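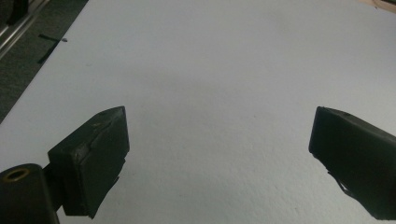
What should a white work table be wiped down with so that it doesn't turn yellow? Warm water with a drop of dish soap, then a second pass with plain water and a dry cloth.

Subject: Re: [budano-workroom] White tables and desk lamps
Date: 2024-05-06

Replying to the list because two other people wrote to me off-list with the same thing.

> We moved into the Gindorik building in February and now have white
> tops on all the tables. They show everything. Pencil comes off but
> tape residue doesn't, and one of us used a scouring pad and left a
> dull patch.
>
> Second question. Overhead light is poor in our room so we want a
> desk lamp at each table. The ones we tried either glare off the
> white or get in the way of the work. What are other rooms using,
> and where do you stand them?
>
> Also, is the 2000 lumen bulb in the Zerham catalog any good for this?

Tape residue first. Rub it with a little cooking oil on a paper towel, leave it for a few minutes, then wash with soap. Scrape what is left with an old plastic card. We had a citrus remover from Holub for a while and it worked, but it smelled for the rest of the day and it has to be washed off just as carefully as the oil.

The dull patch is going to stay. Put something over it. Keep scouring pads and powder out of the room altogether – melamine sponges too, they take the finish down more slowly but they do take it down.

If you screw a board down over an older table, vacuum the screw holes before you wipe. Otherwise the dust turns to paste in there and you will be picking it out with a toothpick.

On lamps, we use small ones with a solid shade and a heavy base. Clip-on lamps kept sliding on our edges.
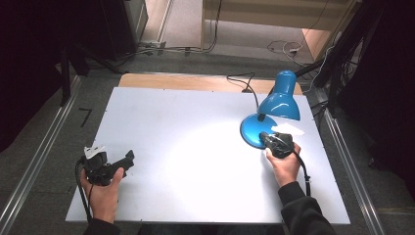

Where should a desk lamp go on a small white table? To one side near the back, with the shade pointed down and the cord going over the far edge.

If you write at the table, put it on the side opposite your writing hand so you aren't working in your own shadow. For other work it matters less and we move them during the day. Leave enough slack in the cord to do that.

The glare comes mostly from the angle. Tip the shade until you can't see the bulb from your chair. On a white top you get a lot of light back from the table anyway, and a weak bulb goes further than it would on wood. For that reason I would skip the 2000 lumen one – it is meant for ceiling fixtures, and a small shade may not be rated for it. Check the sticker inside the socket before buying anything. We run 8 watt LEDs and they are plenty.

Glossy shades show fingerprints. A dry microfiber cloth takes care of it, with the lamp unplugged.

I can bring the leftover bulbs to the next swap if you want to try them first.

Recent messages on this list
Chair glides for carpet
Re: Swap table, what to bring
Labels that peel off clean
Re: Re: Power strips under the tables

Contact the list owner | © Budano Workroom List | Back to top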